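Pull tab cans in a donation box - any trick to opening them with weak hands?

Posted 1/27/24 in Pantry and Canned Goods

Kamala Nadar
I sort the shelf at the Marnalby food cupboard and we get a lot of short, wide cans with a ring on the lid. Several of our older regulars can't get a finger under it. A regular can opener slips on some of them. Is there a cheap tool, or should I swap these out for the other kind?

plevgate_pete
Butter knife. Slide it under the ring, lift until the ring stands up, then pull back slowly. Works for me.

Shenoy
A spoon handle is safer than a knife. Put the tip under the ring and lever it until you hear the seal give, then peel the lid back with the can flat on the counter - never in your lap. The cut edge of the lid is sharp.

If the opener slips, turn the can over and try the bottom. Some bottoms have a rim it can grip and some are rounded, so check before you hand them out. I would keep the ring cans and put a plastic ring puller in the bag. Ours came in a pack of 500 and we still have 400 left.

The ones I mean are the low kind with ridges pressed into the lid and the ring lying flat.
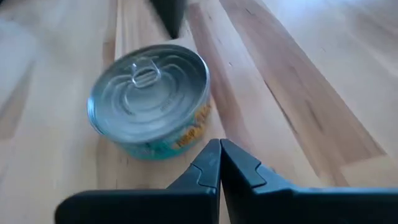
Kamala Nadar
Thanks, the flat rings are the ones they struggle with. I'll try the spoon first and ask for pullers in February.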